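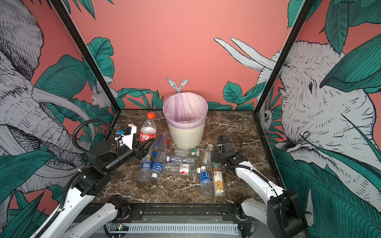

Two-arm cell, bottles at the foot of the wastebasket.

6 November 2019, posted by the Himby bench log

Re-zeroed both arms this morning. The left wrist had drifted 3 mm since July, enough to clip a bottle neck on approach. I slackened the cable loop, ran 10 open-close cycles on each gripper and checked the front rail screws. One was loose. Next service at 700 hours.

Last updated: 6 p.m., same day

Recent posts
Hirano gripper pads, part 43
Cable wear on the Derville cell
Hamavham parts order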